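Chornovol server set-up guide
Section 4: First run, saves and joining players

Last touched 29 August 2022 by Fletcher McPhee. Covers the dedicated server for Chornovol, the co-op build only. If you're hosting from inside the game client, skip to section 6, most of this won't apply.

Read section 3 first. You need the server files unpacked and the account key in hand. If you don't have a key, ask Lorraine Ruawai on the forum, mods only hand them out there.

4.1 Before you start

- 64-bit machine. The 32-bit package is gone.
- Disk space for the world plus backups. Worlds grow fast once people start digging.
- A wired connection if you can. Wi-Fi works, people will complain.
- Admin rights on the machine.
- A text editor that doesn't add formatting. Not a word processor.

Note: folder path can't have spaces in it. Yes, still. Put it somewhere short.

4.2 First launch

1. Open the server folder.
2. Run the file called start_host. Let it sit. First launch builds the config files and then closes by itself.
3. Check that a folder called world and a file called host.cfg are there now.
4. No host.cfg? Run start_host again as admin.
5. Open host.cfg in your editor.
6. Paste the account key after key=. No quotes, no space.
7. Set name= to whatever you want players to see in the list. Keep it short, long ones get chopped in the lobby.
8. Set slots= to the number of players. Max is 12.
9. Save. Close the editor.
10. Run start_host again. This time it stays open.

You're looking for the line "world ready" in the console window. Takes a while on the big maps. Ilthorpe is the slowest by a long way, go make coffee.

Caution: don't close the console with the X while it's building a world. You'll get half a map and it won't tell you. Type quit and wait for the prompt.

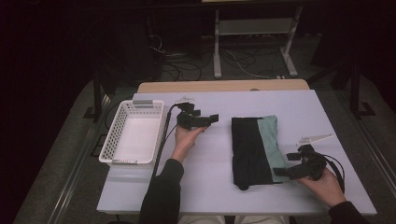
4.3 Ports

Two ports need to be open, both UDP.

- 2247 for the game itself
- 1688 for the server list and pings

1. Log in to your router.
2. Find port forwarding. Could be under Advanced, Gaming, NAT, depends who made it.
3. Forward both ports to the local address of the server machine.
4. Save, then reboot the router if it asks.
5. On the server machine, allow start_host through the firewall, private and public both.
6. Restart the server.

If 2247 is open and 1688 isn't, people can join by direct address but you won't show up in the list. That's the most common thing we get asked in the help thread. Check 1688 before you post.

Note: give the server machine a fixed local address. Otherwise it changes after a power cut and the forwarding points at your printer.

4.4 Picking a map

Three maps ship with the server. Set map= in host.cfg.

bronbridge
Small, flat, river down the middle. Good for new groups. Night raids start on the third night.

ulex
Medium. Lots of gorse and not much cover, wolves from the start. Food is scarce until you get the traps going.

ilthorpe
Large. Mines, the flooded village, both boss fights. Needs the most memory. Don't run it on an old laptop.

All lower case, spelled exactly as shown. A typo there doesn't give an error, it just loads bronbridge. If you wanted Ulex and you're standing by a river, that's why.

Changing the map later does not move your characters. Inventory stays with the old world. Skills carry over, gear doesnt.

4.5 Saves and backups

The server saves on its own every time all players sleep, and when the last player leaves. You can also force it.

1. Click in the console window.
2. Type save and press Enter.
3. Wait for "save done".

To back up:

1. Type quit. Wait for the prompt.
2. Copy the whole world folder somewhere else. Another drive is best.
3. Rename the copy with the in-game day so you can find it, like world_day37.
4. Start the server again.

Caution: never copy the world folder with the server running. The copy looks fine and then crashes on load. Huia Kingi lost a whole Ulex run this way in May, the castle and everything.

To restore:

1. Quit the server.
2. Move the broken world folder out. Don't delete it yet.
3. Put the backup in its place.
4. Rename it back to world.
5. Start, join, walk to your base, look around. If it's all there, then delete the broken one. 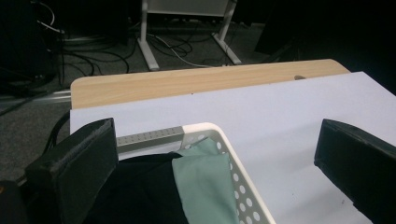 Gripper open over the basket.

4.6 Letting players in

By default anyone on the list can join. Probably not what you want.

1. In host.cfg set lock=1.
2. Set pass= to a password. Letters and numbers only, symbols break it.
3. Save and restart.
4. Send the password to your group.

Or use the allow list:

1. Get each player's ID. It's on the title screen in the client, bottom right, small print.
2. Open allow.txt. If there isn't one, make it, same folder as host.cfg.
3. One ID per line. No commas.
4. Save. No restart needed for this one.

You can run both. A player on the allow list skips the password.

To make someone an admin, put a star right in front of their ID in allow.txt. Admins can kick, ban, change the weather and spawn items. Choose carefuly. There's no half-admin setting.

4.7 Difficulty settings worth knowing

All in host.cfg, all need a restart.

raids=0 turns night raids off
raids=1 normal
raids=2 every night, don't say we didn't warn you
drop=0 keep everything when you die
drop=1 lose your pack, keep what you're wearing
drop=2 lose the lot
friendly=1 players can hurt each other
hunger=0 no food needed, building groups like this

Leave tick= alone. Lowering it doesn't fix lag, it makes arrows go through things.

Defaults are raids=1, drop=1, friendly=0, hunger=1. Delete a line completely and it goes back to default on the next start.

4.8 When it doesn't work

"key refused"
Extra space after the key, nine times out of ten. Otherwise the key's in use on another machine. One key, one server.

"world version mismatch"
Client and server on different patches. Update both. Server doesn't update by itself, you have to grab the new package and unpack it over the old one. Back up first, see 4.5.

Server runs, not in the list
Port 1688. See 4.3.

Players time out while loading
Map is too big for the machine, or someone's on the old client. Try bronbridge. If that loads, it's the machine.

Everyone gets kicked at the same moment
Server machine went to sleep. Turn sleep off in the power settings.

Stuck on "building world"
Give it longer on Ilthorpe. On the other two, quit, delete the world folder (only if it's brand new!) and launch again.

Nobody can hear the voice chat
Voice isn't supported on dedicated servers yet. Use something else for now.

Still stuck: post in the help thread with your host.cfg and the last page of the console. Take your key out before you paste it. Jolene Harawira and Brunello Rizzi check the thread most evenings.

Next: section 5, mods and custom maps. Get a clean server running without mods before you go there.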